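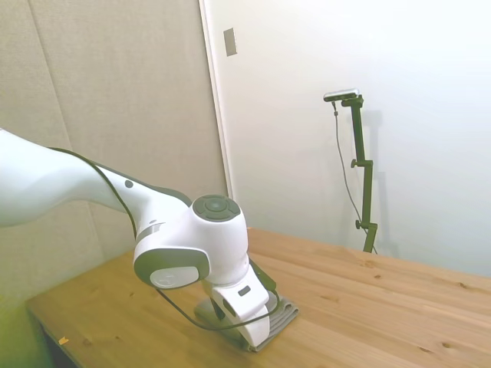
Prydderch asks, in the margin of an early draft of this chapter, why anyone would spend a whole unit on folding. A cup can be picked up with one good grasp. A peg goes into a hole or it doesn't. What could a square of cloth teach us that those tasks can't?

Quite a lot, and the question makes a fine place to start! Cloth is where many of the tidy ideas from Part One stop working. A rigid block has a position and an orientation, and six numbers will hold both. A cloth can bend anywhere along its surface, tuck under itself, and hide most of its own shape from any camera you point at it. Two towels that look the same from the top can be layered in different ways underneath.

Home | Contents | Previous Unit | Next Unit | Glossary

UNIT 4
Learning to Handle Soft Things

What you will learn

By the end of this unit you should be able to explain why cloth is hard to model, describe how a robot can learn a folding motion from human demonstrations, and read a results table from a folding study without being fooled by it. You will also plan a small study of your own. You need the material on grippers and camera calibration from Unit 2, and a little patience with fabric.

4.1 Watching before modeling

One way to get a robot to fold is to write down the physics: stretch, bend, friction, weight. People have done lovely work along those lines, and we come back to it in Section 4.5. The trouble is that the numbers change from one fabric to the next, and measuring them for each new towel takes longer than folding it by hand.

The method in this unit goes another way. A person guides the arm through the task many times while the system records camera images together with the motion of the arm and gripper. A learning program then looks for a rule, called a policy, that connects what the camera sees to what the arm should do next. Nobody hands the program a formula for friction. If the method works, whatever it needs to know about friction is buried somewhere in the demonstrations.

We follow one study all the way through, the Fluta folding study run at the Sesorura lab. Its design is simple enough to copy and its results are mixed enough to be interesting. The group recorded 21 demonstrations for each fold, trained a policy on them, and then let the robot try the fold alone on a cloth it had never handled.

4.2 The press

Look closely at how you fold a dish towel. You probably finish by flattening it with your palm, and you may never have thought of that as a step. Early Fluta demonstrations left it out. The policy learned to bring one edge over to the other, let go, and move away, and the fold often sprang partly open.

In the second round the demonstrators lowered the closed fingers onto the middle of the folded cloth and held them there before lifting. Adding that one motion changed the results more than any change to the software did – a wonderful thing to find in your own data. Out of 21 trials, 17 folds were still closed when the arm had returned to its start position. Without the press, the count was 4.

Print this page | E-mail this page

Be careful with those numbers, though. They come from one kind of fabric, one table, and one camera position. When the group switched to Zotska, a slippery lining cloth, the press sometimes pushed the top layer sideways and made a good fold worse. Section 4.4 takes up that failure in detail, and it is my favorite part of the unit.

Before you read on

Fold a cloth napkin in half twice, slowly, using only your thumb and first finger. Write down each time you press, slide, or let go. Then do it again with your eyes closed and mark the steps where you relied on touch. Keep the list. You will need it in Section 4.3, where we turn a human motion into a recorded demonstration and decide what the camera has to be able to see.

Key terms: policy, demonstration, deformable object, self-occlusion, trial

Back to top | Contact | Copyright and permissions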